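To: Lejla Janevski, Engelbrecht Small Grants
From: Jacobus Du Plessis, for the Lerura table team
Re: February progress report

Hi Lejla,

It's been a really good month on the table build, and I've been looking forward to writing this one! When we sent the January note we had two arms that could wave at each other and a table that wobbled whenever either of them did. Since then the table has stopped wobbling, both arms follow their leaders without dropping commands, and we've started on the job we told you about in the application: clearing and stacking light plastic dishes, with hardware a shared workshop can afford to buy and fix.

The biggest change is in the wrists. We moved the wrist cameras onto new brackets and reprinted the fingers with a longer bevel, so the tips can get under a rim. The old blunt ones pushed a bowl along the table until it met something solid. Yaowalak drew the new shape over one weekend and we went through 4 versions of it before the tips met squarely.

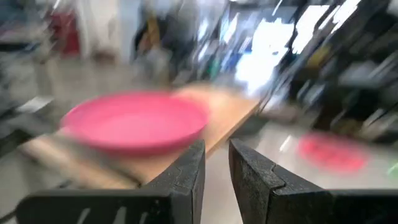 We also lost a good week to timing. The wrist video was arriving late compared with the joint readings, which meant the arm was acting on old news. Thắng traced it to the USB hub (both cameras were sharing one port with the leader arms) and split them across two. The delay now sits at 47 milliseconds, steady, and that's plenty for the speeds we run at. Motion blur is still with us on fast swings. We'd like to try a shorter exposure and brighter lamps before spending money on better cameras.

## Table and shelf

The frame is black aluminum, squared up and bolted down properly this time, with a glossy white top. The top was a bargain and I love how easily it wipes clean, but it throws back every ceiling light in the building. The overhead view gets bright streaks in the middle, and a dish sitting in a streak is harder for the software to outline. Zodwa wants to try a matte film over it. I'd like to leave it for one more round of recordings, so that we don't change the fingers and the surface at the same time.

The little raised shelf at the back is new too. It's a wooden board on black metal legs, and it gives the arms a second height to work at. Placing something on the shelf is much harder than sliding it around on the table, and we're all a bit hooked on it.

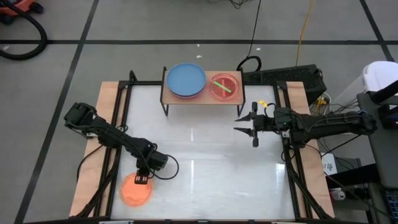 ## Recordings so far

- 438 hand-guided runs recorded, of which 200 have been checked and labeled
- Dishes used: bowls, flat plates, divided plates and petri dishes, in as many colors as we could find
- Tasks tried: pick up from the table, place on the shelf, stack one plate on another, pass from the left arm to the right

Flat plates are going best. The passing task is the slow one, and I'd call it half working: the arms agree on where to meet, then one of them lets go early. We think the grip signal needs smoothing, and Thắng has a fix ready to try on Monday.

See-through dishes deserve a paragraph of their own. Under our lights the clear colored plastic glows, and the edge the software picks out isn't always the real edge. Opaque plates of a similar size give us far less trouble. We now mix both kinds in each session, so that the training runs don't lean toward the easy ones.
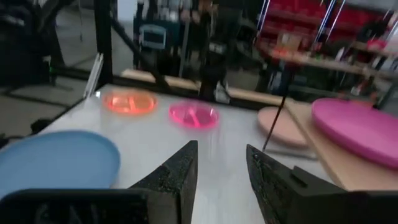
Zodwa Ngcobo thinks we're still being too kind to it. Her view is that we keep laying the plates out with room between them, and a real table after lunch has them overlapping, upside down and half off the edge. She'd like a third of the next batch to be messy on purpose, and she has offered to make the mess. I agree with her, and it's in the plan for next month.

## Money

We're inside the budget. The servo spares from Zikent came in under the quote, and what was left went to cable sleeving and a second power supply. The Otier controller boards are paid for and fitted. We aren't asking to move anything between lines.

## Next month

1. Finish labeling the remaining runs.
2. Test the grip smoothing on the passing task.
3. Record the messy layouts.
4. Put softer and thicker items on the shelf, to see how the fingers cope when there's no hard rim to catch.

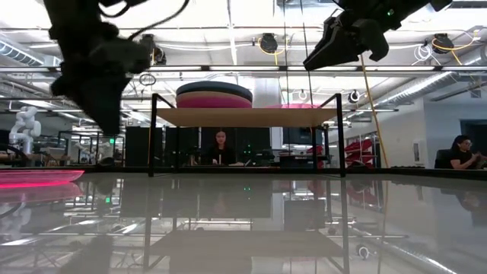

*Both arms over the table, with two round cushions stacked on the shelf.*

You'd be very welcome to come by and drive the arms yourself. It takes a few minutes to get the feel of it and then it's hard to get people to stop. Late afternoons are best, when the laser cutter is off and we can hear each other.

Thanks again for backing this,

Jacobus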